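Repeindre un plateau de table en blanc mat

Mis à jour le 2025-05-19 par Mahsa Nikzad

Un plateau de table se repeint en un week-end, à condition de laisser à la peinture le temps de durcir ensuite. La méthode décrite dans cette fiche vaut pour un plateau en bois massif, en contreplaqué ou en mélaminé. Elle ne convient pas au verre ni à la pierre.

Le matériel

- un abrasif grain 120 et un abrasif grain 240
- une cale à poncer
- de la lessive sans rinçage ou des cristaux de soude
- un chiffon microfibre
- de l'enduit à bois si le plateau a des trous ou des éclats
- une sous-couche d'accrochage en phase aqueuse
- une laque acrylique-polyuréthane mate, blanche
- un rouleau laqueur à poils ras, de 110 mm
- un pinceau à rechampir pour les chants
- un bac, une bâche, du ruban de masquage

Prenez une laque prévue pour les meubles. La peinture murale mate marque au moindre frottement et se tache dès la première tasse de café. Le mot « lessivable » sur un pot de peinture pour murs ne suffit pas.

Préparer le plateau

Démontez le plateau si les vis sont accessibles par dessous. Posez-le à plat sur deux tréteaux, à hauteur de taille. Si vous ne pouvez pas le démonter, protégez le piètement avec la bâche et le ruban.

Lessivez toute la surface, chants compris, et laissez sécher. Sur une table de cuisine, faites-le deux fois : le gras passe à travers la sous-couche et fait des petits cratères dans la laque.

Poncez ensuite au grain 120, dans le sens des fibres pour le bois. Pour un mélaminé, il s'agit seulement de casser le brillant, donc n'appuyez pas. Rebouchez les trous, attendez que l'enduit soit dur, poncez-le à fleur. Dépoussiérez à l'aspirateur puis au chiffon à peine humide.

Avant de poncer un meuble ancien, vérifiez que la vieille peinture ne contient pas de plomb. Des tests se vendent en magasin de bricolage. En cas de résultat positif, ne poncez pas.

La sous-couche

Commencez par les chants au pinceau, puis passez au plateau avec le rouleau. Travaillez par bandes croisées et terminez toujours par des passes longues, dans le même sens, sans recharger. Laissez sécher le temps indiqué sur le pot, puis égrenez légèrement au 240. Sur du chêne ou du châtaignier, il faut une sous-couche bloquante, sans quoi les tanins ressortent en jaune au bout de quelques semaines.

La laque

Il faut 3 couches fines. Deux couches épaisses font des coulures sur les chants et une peau d'orange au milieu. Remuez longuement le pot avant chaque couche, surtout avec une peinture mate : l'agent matant tombe au fond et vous auriez des zones plus brillantes que d'autres.

Fermez les fenêtres pendant l'application pour éviter la poussière, rouvrez-les après. Entre deux couches, égrenez au 240 et dépoussiérez. Ne repassez pas sur une zone qui commence à tirer, même si vous voyez un défaut - il se poncera le lendemain.

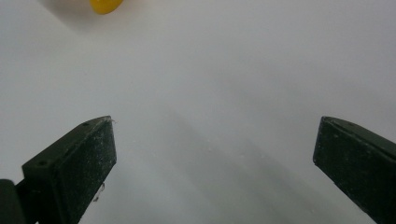

Plateau blanc mat, avec un petit objet jaune brillant.

Contrôlez le résultat en lumière rasante, avec une lampe posée au ras du plateau. Les manques et les reprises se voient tout de suite. Une retouche locale au pinceau se remarque presque toujours sur du mat, mieux vaut repasser une couche complète.

Séchage et remise en service

La laque est sèche au toucher en quelques heures, mais elle continue à durcir bien plus longtemps. Attendez 5 jours avant de poser de la vaisselle et trois semaines avant de nettoyer à l'éponge humide. Pendant cette période, pas de nappe en plastique ni de ventouse, et soulevez les objets au lieu de les faire glisser.

Si vous avez peint en décembre dans un garage non chauffé, doublez ces délais. En dessous de 10 °C, ne peignez pas du tout.

Entretien

Eau tiède et savon doux, avec un chiffon microfibre. Évitez les éponges abrasives et les gommes blanches, qui lustrent le mat par plaques. Les traces de feutre partent parfois avec un peu d'alcool ménager, à essayer d'abord sous le bord du plateau. Gardez un fond de laque dans un bocal bien fermé, avec la référence de la teinte notée sur le couvercle.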